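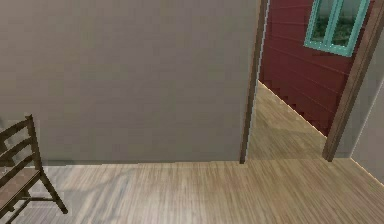
Chapter 6
Gathering Examples in Simulated Homes

A system that learns to move through a building learns from the examples it is given, and the quality of those examples sets a limit on everything that follows. Chapter 5 treated the learning method as fixed and asked how its settings should be chosen. The present chapter treats the data in the same careful way. It is concerned with indoor navigation, in which an agent receives one view at a time and must choose its next action: move forward, turn left, turn right, or stop. In a rendered house, a single view may contain very little that helps with that choice. A plain gray wall may fill a large part of it, with one ladder-back chair standing close by, and the only way onward may be an open doorway off to one side, through which a red wall and the lower part of a teal window frame can be made out. The agent must learn that the doorway matters, that the chair takes up floor space, and that the wall will look much the same from many places in the same room.

6.1 Why Examples Are Gathered in Simulation

A simulated home offers three practical advantages to the student and to the working engineer. The position of the agent is known exactly at every step, so that each view can be stored with a correct record of where it was taken. Collisions cause no damage. A run can be repeated from the same starting point under the same conditions, which allows two collection methods to be compared fairly.

These advantages have a price. Rendered surfaces are often smoother and more evenly lit than real ones. Thin edges may appear stepped or jagged where a real camera would record a clean line. Wood grain may blur close to the viewer. A learning system has no means of knowing which of these features belong to houses in general and which belong only to the renderer. If every floor edge in the training set carries a bright line, the system may come to depend on bright lines to find floor edges, and it will perform poorly in a building that has none. Section 6.5 returns to this problem.

6.2 The Lunville Collection

The chapter makes repeated use of one set of data, referred to here as the Lunville collection. It was assembled under the direction of Marlene Marchand as teaching material for a course in robot learning and contains 2,762 episodes recorded in 262 simulated rooms. An episode is one complete attempt to travel from a starting position to a goal position. It consists of an ordered series of views, the action taken at each view, the position of the agent, and a final entry stating whether the goal was reached.

The collection was built with two tools. The first, Perkov, loads the house model, places the agent, and produces the views. The second, Zoltik, stores the episodes and checks them for missing entries. Neither tool is required for the exercises in this book. Readers who use other software should confirm that it records actions and positions on the same clock, as a delay of even one step between them will pair each view with the wrong action.

6.3 Sources of Actions

An episode must be driven by something. Three sources are in common use, and the Lunville collection contains episodes from each.

Human operators. A person views the scene on a screen and steers the agent with a keyboard. Operators tend to choose sensible routes through doorways and keep a comfortable distance from furniture. They also tire, and their habits differ. Kendra MacPherson, who trained the operators for the Lunville collection, required each of them to complete 100 practice episodes before any of their work was accepted. The practice episodes were kept in a separate folder and do not form part of the collection.

Path planners. A planner has access to the full floor plan and computes the shortest open route. Its episodes are cheap and consistent. They can also be misleading, as the planner acts on knowledge that the learning agent will never have. A planner may turn sharply toward a goal two rooms away while the agent's view shows only a blank wall. An agent trained to copy that turn is being asked to copy a decision for which it can see no grounds.

Random exploration. The agent acts by chance, subject to simple limits. Most of the resulting episodes do not reach the goal. They are nevertheless useful, for they include views that careful drivers seldom produce, such as the view from a corner or from directly beside a chair.

6.4 Coverage

A collection is said to have good coverage when the situations an agent will meet in use are well represented in it. The total number of episodes is a poor measure of coverage. One hundred trips down the same hallway add little to the first ten.

Doorways deserve special attention. They occupy a small share of the floor in any house, yet most failures in room-to-room travel occur near them. A doorway approached at an angle looks quite different from one approached head-on: the far side jamb may appear to lean, the opening looks narrower than it is, and only part of the next room is in view. Where the same flooring continues from one room to the next with no sill between them, the floor itself gives no sign that a boundary has been crossed. The designer should therefore plan for approaches from both sides, at several angles and distances, and should check the record of positions afterward to confirm that the plan was carried out.

Starting positions should be drawn from the whole of the open floor. In an early version of the Lunville collection, each episode began at the center of a room. Agents trained on it did well from the center and badly when placed near a wall, where a single surface can fill most of the view. The starting rule was changed, and the earlier episodes were withdrawn.

6.5 Matching the Real Building

The last part of the chapter considers what must be done before a system trained on rendered views is placed in a physical space. Two methods are presented. In the first, colors, textures, and lighting are varied widely during collection, so that no single appearance can be relied upon. In the second, known as the Lapointe procedure in this book, a small number of real views is collected and used to test the agent at fixed points during training. The two methods may be combined.

Terms Introduced in This Chapter

Action source: the person or program that chooses actions while an episode is recorded.
Coverage: the degree to which a collection represents the situations expected in use.
Episode: one complete recorded attempt to travel from a start to a goal.
View: the picture available to the agent at a single step.

Before You Begin

Readers should be familiar with the position records described in Section 3.2 and with the division of data into training and test sets in Section 5.4. In navigation work, this division should be made by house. If views from one room appear in both sets, test results will overstate the ability of the agent to handle a building it has not seen.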